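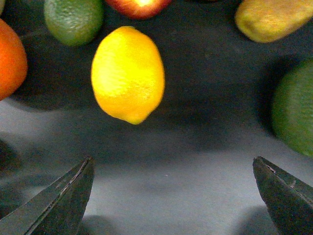
Lemon on dark gray

Night recorder logging rain and crickets as thrushes, ticket reopened
Opened by Diễm Vi, May 18, 2025
Share 70 · 3 comments

Hi again, it's me with the Avelano recorder on the garage roof! I closed this one in January when there was nothing flying over and it all went quiet, and now that the thrushes are moving it's back and much worse. I'm putting my whole log in one place this time so Khoa doesn't have to dig through my emails.

What I have: the Avelano box, the clip-on mic that came with it, the long cable, and Trindeo on my old laptop doing the sorting. The recorder runs from dusk to dawn. In the morning I pour coffee, open Trindeo and go through whatever it thinks is a bird.

First bad night. Trindeo gave me 1,673 clips marked Swainson's thrush. I'd love that, I really would, but I listened to a big chunk of them before work and it was mostly a sort of wet tick. No peep, no rising note, just tick. It had drizzled after midnight and stopped before I got up (the patio chairs were soaked).

Second night, dry. Fewer clips, but still silly numbers, and these had a hum under them. I could see it on the spectrogram as a flat line right across the bottom, from dusk until dawn, never moving. Real calls were in there too. I found a lovely veery, clear as anything, and a gray-cheeked I'm fairly happy with, so the mic isn't dead.

Things I tried, in the order I tried them:

Restarted the recorder. Same.

Turned the gain down from 94 to 70. The hum got fainter and so did the veeries, so I put it back up.

Swapped the batteries and then ran it off the wall plug. The hum was worse on the wall plug! That felt like a clue, and I wrote it down with a big star next to it.

Reinstalled Trindeo, which lost all my labels from April. Please, please put a warning on that button.

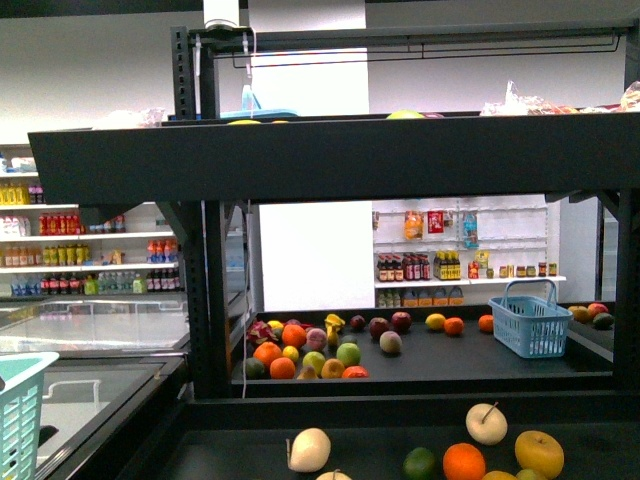
Does the sensitivity setting in Trindeo change what gets recorded, or only what gets flagged?

It only changes what gets flagged. The full night is saved by the recorder either way, so you can turn sensitivity down, re-run an old file and compare.

Khoa Khúc sent me that when I asked last week, and it saved me a lot of fretting, so I'm leaving it in the log for anyone else who lands on this ticket. I re-ran the drizzle night on the low setting and got 94 clips. Much better, although I'm sure I lost some quiet birds at the far end of the yard. I spot-checked the hour before dawn by ear and there was a thrush in it that the low setting skipped completely.

So the software side is livable. The ticks and the hum still had to be coming from somewhere up on the roof, and that meant the ladder, which I don't enjoy. Filippos Vlachopoulos from our Parkau bird group came over to hold it and to tell me I'd pointed the mic at the neighbor's air conditioner. I hadn't. It was pointing at the sky. But the cover had slipped back and the bare plastic rim was catching every drop, so there's my tick. 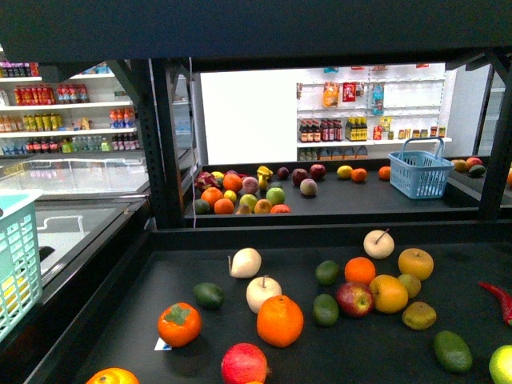 The hum was the cable, I'm almost certain. I'd coiled the extra length in a nice tidy loop and hung it on the same hook as the floodlight cord, and the two had been lying against each other since winter. Filippos wanted to cut it shorter, I wanted to keep my warranty, so we uncoiled it and brought it down the corner post by itself. Think of the thin white cable hanging beside the black post in back of that fruit table, just hanging down alongside it. Mine looks like that now, plus a few zip ties. I moved the floodlight cord to the other side of the door as well, so I can't swear which change did it.

Last night's result: no flat line on the spectrogram at all on batteries, and a very faint one on the wall plug. Three veeries, a Swainson's, and something short and buzzy that I've attached for Khoa to look at whenever there's time. It was dry, so I can't tell you a thing about the ticks yet. I've pushed the cover forward and taped it.

What I still need from support, please: a proper replacement cover (mine has gone crumbly at the back), and an answer on whether my April labels can be recovered from the backup folder. There's a file in there with the right date but Trindeo won't open it.

Leaving this open until we get some rain.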